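2022年7月

朝から実験室。昨日の続きで、デスクトップPCの分解タスクの評価を回した。分解計画の手法は、仮の名前のままKurkachと呼んでいる。論文にするときは変えるつもりだが、スクリプトの中がもう全部Kurkachになっているので、たぶんこのまま行く。

午前中はベースラインの取り直しに使った。先週の数字は力センサのゼロ点がずれた状態で取ったものが混じっていて、どの試行から怪しいのかログを見ても切り分けられなかった。結局、ベースラインは全部捨てて最初からやることにした。ゼロ点補正を試行の頭に毎回入れるよう直し、20試行。昼過ぎまでかかった。

ベースラインは、カメラで見つけた部品の位置に手先を持っていき、決め打ちの方向に引くだけのもの。メモリを抜く動作がいちばん差の出るところで、両端のラッチが片方だけ残っているときに、ベースラインはそのまま上に引こうとして力の上限で止まる。今日の20試行のうち、止まったのが11。先週の感触より少し悪いが、ゼロ点を直したぶん上限の判定が厳しくなったと考えれば筋は通る。

Kurkachのほうは、引く前に小さく揺すって、そのときの力と変位の関係から、どの方向に動けるかの推定を更新する。推定が割れている間は引かない。原理はそれだけで、新しいのは揺する方向の選び方。仮説ごとに予測される反力の差がいちばん大きくなる方向を選ぶ。ランダムに揺するより少ない回数で決まるはずだ、というのがこちらの主張で、今月中にそれを実機で示したい。

昼食のときにĐạtさんと少し話した。接触しているときの剛性を一定とみなしているのが気になると言われた。筐体の板金がたわむので、同じ部品でもケースの手前側と奥側では見かけの剛性が違うはずだという指摘。その通りで、シミュレーションではケースを剛体にしてあるから、この差は出てこない。午後の試行では、手先の位置ごとに剛性を別々に記録するようにした。解析は後回し。記録だけは取っておかないと、また取り直しになる。

午後はまずキャリブレーションの確認。作業台の座標と手先の座標のずれを見る。筐体を横倒しで置いているので、置き直すたびに少しずつ位置が変わる。マザーボード上の目印になる点を三つ選んで手先で触り、そこから筐体の姿勢を出す。この手順は手でやっていて、まだ自動化していない。Sơnさんは自動でやれるはずだと言うが、手でも数分で済むので後に回している。 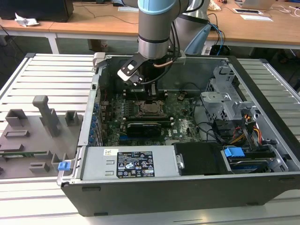

手先をボードの近くまで下ろす動作は、速度を落としてある。前に速いまま下ろして保護停止がかかり、復帰に時間を取られた。遅くすると1試行が長くなるが、一日の終わりに残るデータの数はむしろ増えた。電源ユニットから出ている線の束が手先の経路に近いときは、いったん上に逃がしてから横に動かす。この逃がし方は計画に入っておらず、中継点を手で書いている。論文には、経路の中継点は人が与えたと書かなければいけない。

Kurkachの試行は、メモリの抜き取りで10、グラフィックスカードの取り外しで10の予定だった。メモリは全部終わった。成功9、失敗1。失敗した1回は、揺すったときの力がしきい値に届かず、接触していないと判定してしまったもの。推定以前の問題だが、失敗は失敗として数える。揺する回数は平均で四回弱。ランダムに方向を選ぶ版はまだ回していないので、これが少ないのかどうかは言えない。明日以降。

グラフィックスカードは4試行で止めた。スロットの端の固定を外す動作と、カードを持ち上げる動作を一つながりにしているのだが、固定が外れたかどうかの判定が不安定だった。力の落ち方だけで見ていて、指先が滑っても同じような波形になる。4試行のうち2回、滑ったのを外れたと判定していた。この状態で数を重ねても意味がないので、中断して波形を見直すことにした。

夕方、その波形を並べて見た。外れたときは力が落ちたあとに変位が少し戻る。滑ったときは戻らず、そのまま進む。少なくとも今ある分では、戻りの有無で分けられそうに見える。ただし4試行しかないので、見たいものを見ている可能性はある。過去のログから似た動作を拾って確かめるスクリプトを書きかけたところで、時間になった。ログの時刻が力と関節角で微妙にずれていて、そろえる処理が先に要る。

6時からHornskaの打ち合わせ。向こうは手法の中身より、違う型の筐体でどれだけ使い回せるかを知りたがっている。今の部品の配置の記述は1機種分しか書いていない。二つ目の機種の記述に何日かかるかと聞かれて、答えられなかった。一度やってみて時間を計るしかない。9月の中間報告までに2機種目の結果を入れたい、ということで話は終わった。入れられるとは言っていないが、入れられないとも言わなかった。

Sơnさんからは、成功率だけだと弱いので、推定がどの時点で収束したかの図を出したほうがいいと言われた。横軸に揺すった回数、縦軸に残っている仮説の数。メモリの分は今日のデータですぐ描ける。失敗した1回も同じ図に載せる。仮説が減らないまま終わる線が一本入るが、それを見せたほうが説明はしやすい。

帰る前に、力のログと解析のスクリプトを共有ディスクに上げた。フォルダ名は前と同じ規則。ゼロ点補正を入れる前のデータは別のフォルダに分けて、使わないと書いたテキストを入れておいた。三か月後の自分は必ず忘れている。

Đạtさんの言っていた剛性の差を、寝る前に少しだけ計算してみた。メモリの試行だけで見ると、ケースの縁に近い側のスロットと内側のスロットで、中央値に差があるようには見える。ばらつきも大きい。抜く順番をいつも同じにしていたので、位置の影響なのか順番の影響なのか分けられない。明日は順番を入れ替えて取る。実験計画の段階で気づくべきことだった。

明日やること。
ランダムに揺する版のメモリ試行。Kurkachと同じ数だけ。
抜く順番を乱数で決めるよう変更。
接触判定のしきい値の見直し。変えたら今日のメモリの分も取り直しになるので、先にĐạtさんに相談する。
固定が外れたかどうかの判定に、変位の戻りを追加。
時刻合わせ。
Hornskaに2機種目の型番を確認するメール。

しきい値の件は気が重い。今日の10試行を残したければ、しきい値はこのままにして、失敗例として考察に書く手もある。どちらが正しいかというと取り直すほうだと思う。一日分の作業だし、まだ7月のうちに終わる。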